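June 12, 2019

We passed 115 usable examples on the dish rack task this afternoon, which is slower than I'd planned. I started the set in January thinking a cup into a rack would be the easy one. The rack is wire, so a small error in height means the cup catches and the whole thing shifts.

I throw out any run where I hesitate for too long. Today that cost me 16. I've also stopped putting the rack square to the wall, as the Sinaga model learned the position by heart and did badly as soon as I moved it.
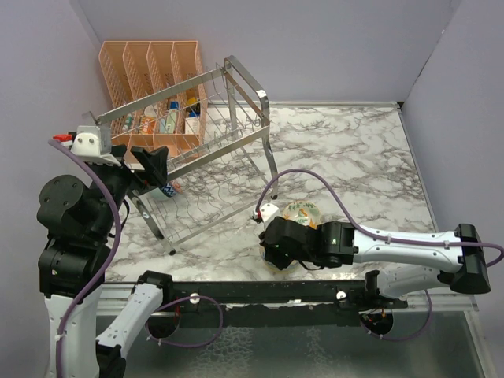
A reader wrote in after the last post to say that throwing out the hesitant runs is a mistake, and that the model needs to see some recovery or it will freeze the first time it misses. Fair point. I kept 23 fumbled runs in a separate folder and will train with and without them.

Next week I'll swap the cups over and go back to the left arm, which still drifts after a long session.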